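Handheld gripper comparison: progress report to the Prollgate fund
Second report, covering work through September
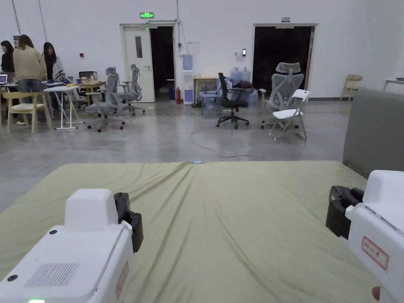
Most of this period went into the question you asked at the last review, which was whether we could settle on one handheld gripper before buying any more of them. I think we're nearly there. We've been comparing two models, the Niser and the Mensah, and I've now put both through the full set of cloth tasks, plus a good part of the small-object set. For the cloth work we use a big bed-like surface with an olive-green sheet over it, and I'm glad we went that large – the long diagonal folds you get on a sheet that size are where the jaws really show what they can do, and a dish towel on a desk never gave us that. The white housings and black jaws also stand out nicely against the green, so when I review a recording I can find the tips without squinting.

First, what got done. The plan called for 130 usable takes per model and we have that for cloth on both. Small objects are complete for the Niser and behind for the Mensah, for reasons I'll get to. Nest Dafis ran most of the cloth takes and I ran most of the others, and we swapped for the last stretch so we weren't just measuring who has stronger thumbs. (Nest does. It showed up in the numbers until we swapped, so I've marked those early takes in the log.)

Now the Niser. I like it a lot more than I expected to! The trigger is light, the jaws close evenly, and you can pick up a single layer of sheet without dragging the layer under it along. Where it falls down is anything smooth and heavy. A full water bottle held by the cap slid out in 7 takes, always on the way up, and wrapping the tips in grippy tape helped for a while and then made the cloth work worse, so the tape came off again. We may try a softer pad that clips on, but I wouldn't want to promise that as a fix yet.

The Mensah is the stronger of the two and feels like it. Nothing slips. It's also tiring. After 45 minutes my wrist had had enough, and Nest, who has more patience than I do, lasted only a bit longer. It pinches cloth hard enough to leave a crease, and that matters for folding because the crease then pulls the next fold off line. There's a spring inside that the supplier says can be changed for a lighter one. I've asked for a pair to test and I'm waiting to hear back.

About the delay. One Mensah unit started reporting its jaw as half open when it was fully closed, and I lost a good chunk of the small-object takes before I noticed. My fault, I should have been looking at the jaw readings at the end of each session and I was only looking at the video. We now do an open-and-close check before the first take and again after the last, and any session where the two don't agree gets thrown out. The unit itself was fine once the sensor was reseated.

The controller side has been less exciting, which suits me. We tried recording both hands through the Mustosska box and through a plain laptop connection. The box keeps left and right lined up in time much better, and on the laptop alone the right hand would drift behind on longer takes until you could see one hand letting go before the other had arrived. Everything from here on goes through the box. I've gone back over the older laptop recordings and kept the short ones, where the drift is too small to matter.

Money is close to plan. We're under on hardware because I held off on the extra units, as agreed, and a little over on hours thanks to the retakes. I'd like to move part of the hardware money into hours for the next period. If that needs a form, please send it to me and I'll fill it in.

What's next:

Finish the small-object takes on the Mensah, with the new check in place.
Test the lighter spring if it arrives, on cloth first.
Try the clip-on pad on the Niser with the water bottle and the other smooth items.
Play the recordings back on the arms. We have 2 arms set aside for this, and I'd like to start with plain folds before anything with a corner tuck.

That last one is the part I'm most curious about, since a gripper can feel lovely in the hand and still give you motions an arm can't follow. I've seen hints of it with the Niser, where the light trigger tempts you into quick little flicks of the wrist. Nest thinks we can slow ourselves down with practice. I'm less sure, but we'll find out on the first playback.

If you had to have a recommendation today, I'd say buy the Niser for cloth and wait on everything else. I'd be more comfortable giving you a firm answer after the spring test and the first playback results, and I'll send those along when I have them instead of saving them for the next report.

Mitsuko Ogura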